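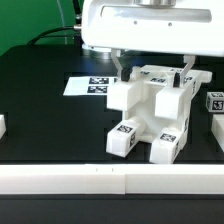
Progress report to the Pattinasarany Trust
Tomside College Bursary and Hall Appeal, second year
Prepared by the Alumni and Giving Office, March

First of all, thank you. When your trustees agreed to match what our former students gave, we hoped it would nudge a few people who had been meaning to send something for years, and it has done a good deal more than that. The letters that come in with the gifts are a pleasure to open. One came on the back of an old concert programme, and another ran to six pages, mostly on the subject of the college soup.

Since our last report 432 former students have given to the appeal, and 70 of them had never given to the college before. A good many of the new names left in the last ten years or so, and they tend to give small amounts monthly, which suits us very well as it lets us plan the bursaries a year ahead. We had expected most of the monthly givers to come from the telephone evenings in October. In fact more of them signed up through the short form at the back of the winter newsletter, and we shall print it again in the summer issue, a little larger this time (several readers told us, very kindly, that the boxes were too small to write in).

The bursaries

Your grant paid for the first full round of travel and book bursaries. Students apply at the start of each term, and we try to answer within a fortnight, though in the autumn it slipped to nearly four weeks and we had some anxious emails, quite rightly. We have since moved the closing date forward so that it no longer falls in the same week as enrolment. The travel bursary is the one students mention most. Those who come in on the early bus from Merkholm had been paying for it by the day, and being able to buy a term pass has made a real difference to them.

We should say that fewer people asked for the book bursary than we had allowed for. Some students told us they thought it was only for those on the longer courses. The wording on the form was ours and it was muddled, so it has been rewritten, and tutors now go through it in the first week. What was left over is being held for next year, as your conditions ask.
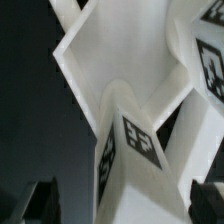
The hall

The Tistimska Hall seats 324, and naming a seat is still the part of the appeal that people like best. We have kept the wording on the plaques to two lines, after some discussion, and families have been wonderfully inventive within them. The front rows went quickly. The balcony has been slower, perhaps because the view from the far side is not all it might be, and we mean to offer those seats to year groups clubbing together. Two reunions have already asked for a row each.

The new stage lighting is the piece that is running late. The first supplier could not meet the date and we went back out for quotes in January, so the work will now be done over the summer break and the spring concert will have to manage with the old lamps for one more year. The cost has stayed within the sum you approved.

Keeping in touch

We wrote to 2,027 former students in the autumn, and the address list is in far better order than it was. Quite a lot of envelopes still come back to us, mostly from the older years, and we are asking reunion organisers to help us trace people.

Before the end of the summer term we plan to open the next bursary round, finish the balcony plaques and send you the accounts for the year. We would also dearly like your trustees to come to the spring concert, if the date suits. There will be tea beforehand in the foyer from half past five, and the soup has improved.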